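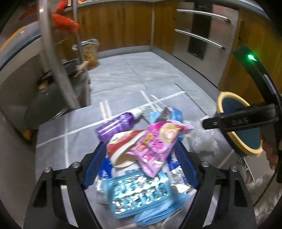

Chapter 11
Treaty Ratification and Domestic Law

A signature on a treaty rarely binds a state by itself. In most systems the text must be ratified, and ratification usually requires a vote in the legislature. Balaskas and Kokkinos reviewed 473 bilateral agreements and sorted them by the type of approval required - full vote, committee consent or executive decree. This chapter follows their scheme. Section 11.1 defines the terms. Section 11.2 covers reservations, and Section 11.3 deals with withdrawal.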